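May 15, 2020 - Sadcombe bench, student project, case sorting task

Started late, Pauline had the table. Re-zeroed both hand grippers, left one still drifts a bit when the cable pulls. Dezső says tape it to the wrist, will try. Marker plates wiped, screws checked.

Task for now: cases from the table into the tray, two hands, no rushing. Black case first.
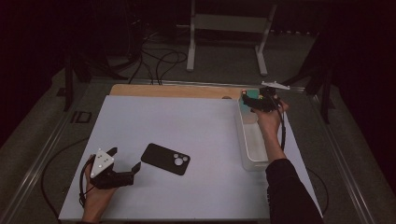
Left hand keeps coming in too flat. Told Dezső to open the jaws earlier and wait for the right to clear the tray. Log is at 245 runs, more than 3 hours' worth. Need 1030 before Meredith will train anything on it.

To do / notes:

- rename the runs from yesterday, folder is a mess
- frosted case: color shifts with the angle, keep seperate from the black ones in the log. Jaws wide, come down on the long sides, slow close

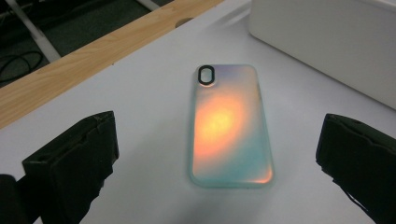 - ask Pauline re finger pads, want a spare set before August
- Urkent format export crashed at file 3955, try agian w/ smaller batches
- cable tape!!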